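Home » News » Software

Sterkix opens up its shelf-tidying planner to outside teams
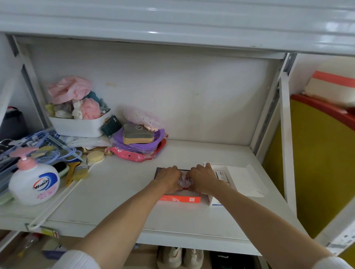

Sterkix has released version 4 of its planning software for robots that sort and tidy household shelves, and for the first time groups outside the company can download it and change it. The Vestemcombe firm put the code online on October 24, 2025, along with the tools it uses to check a plan before any arm moves.

The planner decides what to pick up, in what order, and where to put it down. It takes a list of objects from a separate perception program, works out which ones are resting on others, and hands a sequence of moves to the arm controller. Earlier versions made the whole plan at the start and stuck to it. If a box slid or a bag sagged halfway through, the robot stopped and waited for a person to restart it.

Version 4 looks again after every move. When something has shifted, only the part of the plan that depends on it is thrown away, and the rest is kept. Loubna Morsy, who leads the planning group, said this was the change her team had wanted from the start but could not make fast enough.

"Replanning from scratch took 14 seconds on a full shelf, and you can't stand there for 14 seconds every time a sock falls over," she said. "Now it's 2 on the same computer. Most of that is spent on the soft things. Boxes are easy."

Soft and see-through items remain the weak point. Cloths, bath puffs and plastic bags have no fixed shape, so the planner treats each one as a lump with a generous margin round it. That keeps the arm from catching them, but it also wastes space, and a shelf tidied by the software can end up looking emptier at the back than it needs to. Cords and cables are worse. The current release marks them as things to leave alone and plans round them.

Open cartons have been given their own object type. In version 3 a carton with its lid up was measured as if the flap were solid, and the planner would often refuse to put anything near it. Flaps are now stored as separate hinged parts, and the planner can ask for one to be closed before the carton is moved.

The release comes with 132 recorded shelf layouts for testing. Each has a starting arrangement, a list of objects and a set of rules, such as keeping bottles upright or putting nothing on top of shoes. Teams can run their own planner against the same layouts and compare the number of moves. Sterkix has not published scores for other people's software and says it does not plan to.

Metwally, which makes storage fittings, has been trying the planner in its Genham workshop. It is using the checking tool on its own to see whether new shelf depths leave enough room for an arm to reach the back corner — a job it used to do with cardboard mock-ups.

The code is free for research and teaching. Companies that want to ship it in a product will need a paid licence, and prices have not been announced. The perception program is not included, although the format it uses to pass on its object list is described in the manual.

Morsy said the next update would deal with hangers, which tend to hook on to each other and come up as a bunch. No release date has been set.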